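[plandus-holders] Re: Open offer - what the circular says about fees

From: Bohdan Ivanyshyn
To: plandus-holders
Subject: Re: [plandus-holders] Open offer - what the circular says about fees

Hryhorii Melnychuk wrote:

> I have read the circular twice and still can't see what the
> underwriting costs us. The front page says the offer is fully
> underwritten by Garnholm. Then there is a line in the back about
> "customary commissions". Does anybody have the number? Also my
> broker wants my answer by Friday noon, which seems early, as the
> offer itself stays open into the week after.
>
> I hold through a nominee account, if that matters.
>
> Hryhorii

Hryhorii,

The number is in the additional information section, under material contracts, in the paragraph on the underwriting agreement. Garnholm gets 3 per cent of the gross amount underwritten, whether or not it ends up taking any stock. On top of that there is a corporate finance fee, which is fixed and is lumped in with the legal and printing costs in the expenses figure. You can't separate the two from what has been published. I wrote to the company secretary to ask for the split and have had an acknowledgement but no figures.

On the deadline, yes, it matters that you hold through a nominee. The date in the circular is for people on the register. Your nominee is the registered holder, so it has to collect instructions from everybody, add them up and send in one acceptance. Each broker sets its own cut-off. Mine is a day later than yours. I would not argue with them about it, you will lose and the time goes anyway. Check as well that the cash has to be in the account when you give the instruction. With my broker it does, and a sale made two days before would not have settled.

A few other points people have asked me off list.

Entitlement. It is 5 new shares for every 13 held at the record date. Fractions are rounded down and are not paid out. If you hold in two accounts they are worked out separately, so you can lose a fraction in each.

Open offer against rights issue. Some of the earlier messages called this a rights issue. It is an open offer. In a rights issue you could sell your rights in the market if you didn't want to put in more money, and if you did nothing they would normally be sold for you and you would get anything over the issue price. With an open offer you get nothing if you do nothing. The entitlements show up in your account as a line of stock but they can't be traded. One member told me he was planning to sell his. He can't.

Excess applications. You can ask for more than your entitlement. How much you get depends on how many others don't take theirs up, and the board can scale back as it likes. The money for the excess has to go in with the application and comes back without interest if you are scaled back. I am not applying for any.

The discount. The new shares are priced 25 per cent below the close on the day before the announcement. The price has slipped since, so the gap is smaller now than it looks in the headline. Work it out on the morning you decide. If it trades below the offer price before your cut-off there is no sense in taking up at all, you could buy the same thing cheaper in the market, less dealing costs and stamp duty.

What the money is for. Most of it pays down the bank facility taken out to buy Romaniuk. The remainder is described as working capital and "completion of the Prarkska site". I went back through the last two annual reports and Prarkska was supposed to be finished out of cash flow. The circular doesn't mention that. I don't say anything is being hidden, only that the same site has now been paid for out of three different pots on paper, and I would like a table showing what has been spent and what is left to spend. I will ask for one at the general meeting.

The working capital statement is clean, in that the directors say there is enough for at least the next twelve months taking the proceeds into account. Read the risk factor on covenants next to it. Without the offer the company says it would probably breach the leverage test at the half year. So the vote on the resolutions matters even to people who don't intend to put in a penny. If the resolutions fail the offer doesn't go ahead, and we would be back to whatever the bank is willing to agree.

Voting through a nominee is a separate instruction from the take-up. Some platforms have a button for it, others want a secure message. Taking up your shares does not count as a vote in favour. I made that mistake with a different company and only found out afterwards.

For what it's worth I will vote for the resolutions and take up half. I don't like the price and I don't like paying Garnholm for a risk that, with the two big holders already committed to their share, isn't very large. The commission appears to be charged on the whole issue, committed shares included. If anybody reads that paragraph differently please tell the list, I would be glad to be wrong.

None of this is advice. Please trim your quotes when replying, the digest has been running very long.

Bohdan 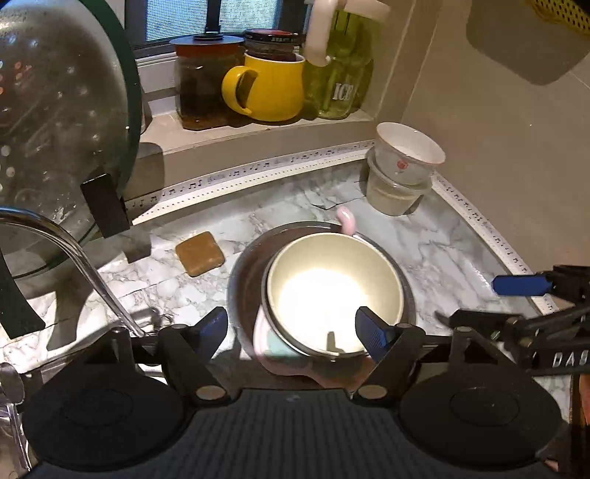 Hryhorii Melnychuk wrote back that he had found the paragraph and read it the same way, commission on the lot. His broker wouldn't move the Friday cut-off but did confirm that the vote had to be sent as a separate message, and he has now sent it. He would still like to see the legal costs split out, and asks whether anyone going to the meeting could put that question along with the one on Prarkska.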